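Opinion | Home & Money

Stop telling people to buy it flat

Moved again in April. Second time in 2 years. And again everyone said the same thing, sell the old stuff, get new, it's cheaper than the van. Is it? The van was 600. Replacing a dresser, a bed, a table, that's more, and you'll do it again next move.

My neighbor Radwa Ait Ali has furniture older than me. Scratched, heavy, a pain on stairs. Still standing. My Vellero shelf lasted one winter and then it leaned, and then it was on the curb on a Sunday with everybody elses.
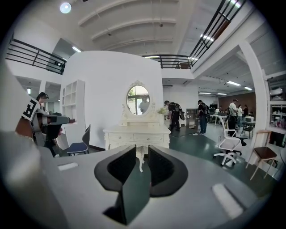 What we lost

Taste, partly. Carved edges and an oval mirror got called fussy, so now every bedroom looks like a dentist's waiting room. But mostly repair. Hicham Kettani fixes drawers for 20 and says most people don't even ask, they just assume it's done for.

So ask. Pay the 20. Keep teh ugly dresser. And landlords, widen a stairwell once in a while.

Rodrigo Bravo

We use cookies to improve your visit. Accept | Manage settings

Contact us | Back to top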